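Starkton repair and reuse project: progress report to the Katside Fund, February

We are pleased to say the bench work is moving along nicely, and your grant has now paid for 132 boards to be sorted and logged, which is more than we had dared hope for by this point in the winter.
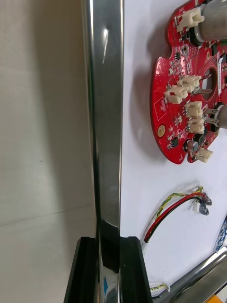 A red circuit board with its white connectors, and wiring on the white tabletop.

Sorting is still the slow part, and we have been learning as we go (the cables alone could fill a report!). Small parts now go into yellow plastic containers, and we would dearly like more of them.
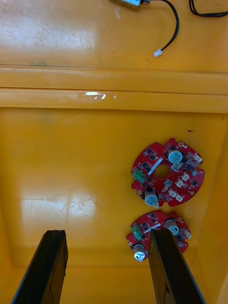
We have spent £1552 so far, with £190 set aside for connectors from Omberg, and we hope to send you the next batch of figures once the Arsenault delivery is in.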